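Informe de avance del programa de comunicación aumentativa Nurkach, financiado por Zandness. Periodo cerrado en julio.

De los 63 menores con discapacidad auditiva o motora admitidos, 15 han completado la evaluación inicial de lenguaje y 23 siguen en lista para la segunda sesión. El resto está pendiente de informe médico.
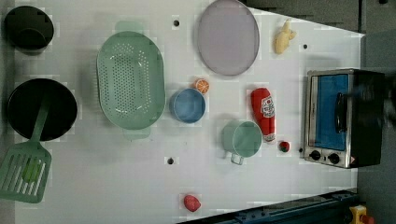
*Última modificación: 24 de diciembre de 2005*

La sede de Flustenov mantiene ocho plazas de logopedia. El protocolo Fang se aplica ya en ambos turnos — salvo el módulo de familias, aplazado por falta de intérprete de lengua de signos.

Se solicita traspasar a esa partida el remanente de transporte. No varía el importe total concedido.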